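Clarirero Surface Inspection — Gallery
Polishing and inspection cell, Draresham workshop

The cell handles finish checks on marble-look and stone panels before they go to packing. One operator works at the table with the arm. Click a picture to enlarge.
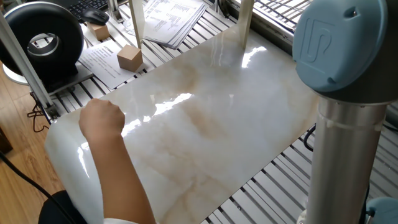
Closed fist on the left part of the panel. Robot arm at right, printed sheets at the back of the table.

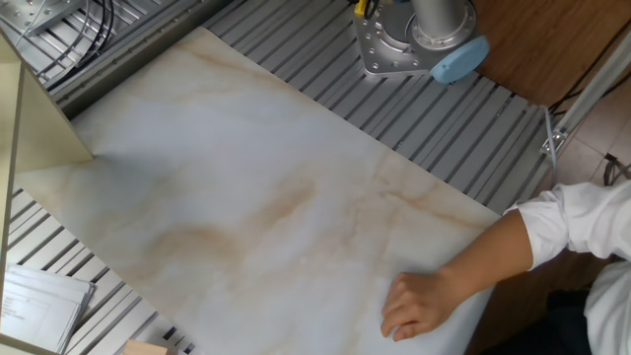
Hand pressing near the lower edge of the panel. The arm base is bolted to a plate on the slotted table.

Page last changed: November 10, 2023

Panels were formerly checked by two people, one holding and one wiping down and looking. The log for the last manual year lists 2,263 panels. The first year with the arm lists 2,886, on one shift instead of two. Rework is booked separately and is not included in either figure.

The repetitive passes over the face went to the arm. Placing the panel, judging the polish and deciding what goes back stayed with the operator. Boris Baláž wrote the work instruction and trained the first group — most needed four shifts before they signed off alone.

Effects on the job so far:
Less shoulder work. Fewer lifts per shift, same weight per lift.
More paperwork. Each panel has a sheet, filled in at the table.
More standing in one spot. A mat and a rotation every two hours were added.
Pay grade for the cell was raised one step after the Trnka line was closed.

The Wivier controller update is planned for December. Until then the operator confirms every start by hand, and panels over 800 mm wide are turned once between passes.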